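Wrist view gallery, bin tasks, April
Trovavside manipulation group, Inskip building

This page collects material from the bin tasks recorded on the Fletport bench. Each task is demonstrated by an operator, logged at the wrist and at the joints, and then passed to the policy as an example to copy. The target for this round is 2000 accepted demonstrations across 13 tasks. A demonstration is one attempt from the start pose to the release of the object, or to the point where the operator gives up.

The start pose is varied on purpose. Operators move the arm to a new position before each attempt, and the bin is shifted after every 7 attempts. Bench lighting is left as it falls, so shadows differ between morning and afternoon sessions. Earlier sets were recorded with the bin taped down, and the policy trained on them reached for the same spot wherever the bin was placed.

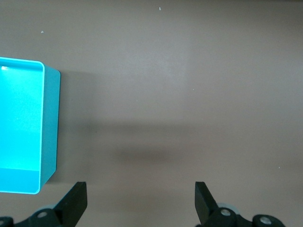 How is a failed attempt handled?

It is kept, marked as a failure and stored apart from the accepted set. Failures are not used to train the policy itself, but they are used to train the separate check that decides whether a task has been completed.

Turquoise bin to the upper left of the fingers, gripper open, bare tabletop between and beyond them. The wrist view takes in only the right-hand part of the bin at this position. Views of this type are useful for the approach phase, where the policy must work from a rim and one side wall.

Notes on the recordings

Wrist images and joint readings are stamped by the same clock. Where the two drift by more than 4 frames the attempt is dropped without review. Drift was common in the first sessions and was traced to a full disk buffer on the logging machine - the buffer is now cleared between attempts.

Labels are short written instructions, one per attempt. Wording is varied by the operator within limits: "put it in the bin" and "place it in the tub" are both allowed, but the label must not name a colour unless more than one bin is in use.

Pauses longer than two seconds at the start are trimmed. Pauses in the middle are left in, as operators often stop to line up the fingers and the policy needs to see the small corrections that follow.

The Trendau trainer reads the files directly, and no change of format is needed. Older sets from before the clock change should be converted first - see the readme in the tools folder. Requests for access go to the bench mailbox, with the task numbers wanted and the name of the machine they will be copied to.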